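Esthorpe Robotics Club: The Laundry Term

Our club spent the spring on clothes. The plan in January was a robot that could sort recycling, but the school at Kaserham had already done that, and done it well, so we voted for laundry. Most of us had never folded a jacket in our lives. This was felt to be an advantage.

The project is called Mosilholm, after a town on a map in our classroom that we have never been able to find anywhere else. The idea is simple enough. You work the gripper by hand, do the chore over and over, and save every try so the arm back at school has something to learn from. By June we had 2,390 tries on the drive. The arm has watched all of them and remains unimpressed.

Sleeves

Everyone wants to start with the body of the jacket because it's big. Start with the cuff. A puffy sleeve has opinions, and the cuff is the one part of it you can get two fingers around.

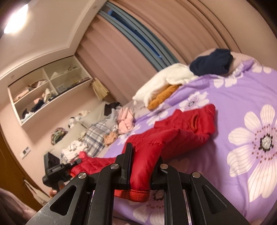
We had 3 rules for this part: go slow, don't help with your other hand, and no sighing on the recording. The third was dropped after a week. Our best sleeve folder turned out to be the member who joined for the drones.

Laying it flat

Red jacket, zipper up, sleeves out to the sides, fingers down near the hem. The daisies on the sheet are very cheerful and gave the vision team around 50 new things to complain about.
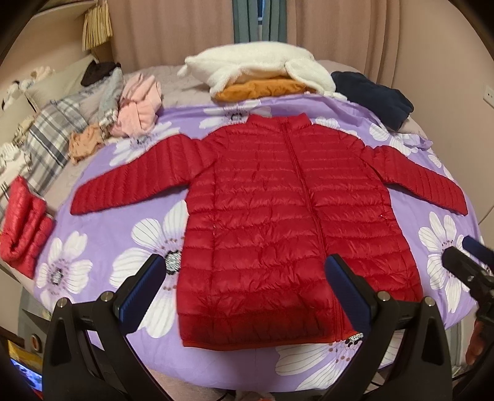

What's next

The Sutcliffe Cup has a household round, and we've entered it. Teams get 3 garments and no say in what they are. We are hoping for towels, which the rules say are not garments. Club meets in the science wing after the last bell, and new members may bring a jacket. Please empty the pockets first.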